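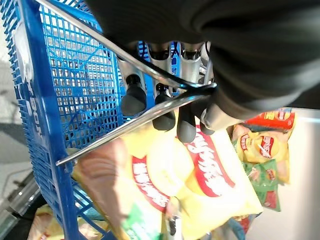
Figure 4. Wrist view during a basket trial, four-finger gripper with fabric cover over the wrist. Handle rods lie between the fingers and the snack bags.

November. Urell group, Mercado handling project

4.3 Failure case: fabric caught at the handle

Most of the faults in the basket task were dull ones. Dropped packet, missed grasp, timeout. This section covers the one that made us stop testing for a day.

On a Tuesday run the arm was told to release the basket handle and move up. Fingers opened, or the controller thought they did. A fold of the wrist cover had gone in between the right-hand finger and the handle rod, and the basket came up with the arm. It tipped, spilled part of the load and then dropped when the cloth slid free. No one was inside the line at the time. The stop button was pressed, but late.

The logs are not much help. Finger position read as open for the whole lift. Wrist force went up by some 54 N, well under the 200 N limit we had set for contact with the shelf, so no trip. That limit was copied over from the Vulstead cell, where there is no cover and no handle, and it should of been checked again before use. It wasn't.

The layout in Figure 4 shows why the handle is awkward. The two thin rods close to a narrow V near the rightmost finger, and the cover hangs low on that same side. It also hides part of that finger from the wrist camera, so the vision check has little to go on. The check passed anyway. It only looks for the handle, not for cloth.

Changes made so far:

- cover shortened and held with a strap (Gendon type, the narrow one)
- lift limit lowered, seperate from the contact limit
- 900 ms pause after release, then a small test lift before the full move

With all three in place we ran 300 more lifts and saw no repeat. The test lift did stop the arm twice, both times for a packet wedged under a rod. We have not tried the changes one at a time, so can't say which one matters most. Speed cost is small but not measured properly yet.

Related items
Wrist covers and wear at the Vulstead cell
Grasping soft packets from open baskets
Setting force limits for shared work areas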